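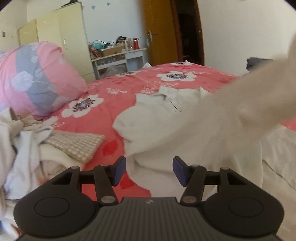
3.2 Bedding, laundering and reported sleep quality

The household survey carried out in Clorkolport asked adults about the bedding they used, how often it was washed and how well they slept. Questionnaires were posted to 3,000 addresses in May, and 1,588 were returned in a form that could be analysed. Respondents were asked to name the outermost layer of the bed they normally slept in, and most named a duvet. Printed covers were recorded separately from plain ones, the former class taking in large floral designs such as the white flowers on coral red in Figure 2, as well as stripes, checks and small repeats. The distinction was kept because earlier work by Heffernan had suggested that people wash patterned covers less often than plain ones, possibly as marks are harder to notice on them.

Our results give only limited support to that view. Households with printed covers did report a longer gap between washes, but the difference became small once the age of the respondent and access to outdoor drying space were taken into account. Drying space was the stronger influence. Residents of upper-floor flats in the Warkent district often said that a double cover could not be dried indoors in a single day, and several kept to a fixed wash day - usually Monday - for this reason alone.

Sleep quality was measured with the 15-item Helanex scale, completed by the respondent without assistance. Scores were not related to the pattern or colour of the cover. They were related to the weight of the duvet and to whether it was changed between winter and summer, with those who used the same duvet all year reporting more waking in the night. The effect was clearest among respondents who shared a bed.

Figure 2. Duvet cover classed as "printed, large floral".

Two limits should be noted. Washing frequency was reported from memory and may have been overstated. The questionnaire also did not ask about the fibre content of covers, which Daly has argued should be recorded in any study of night-time comfort. Liam Daly's own coding sheet was not available when the survey was designed, and fibre content will be added to the second round of data collection.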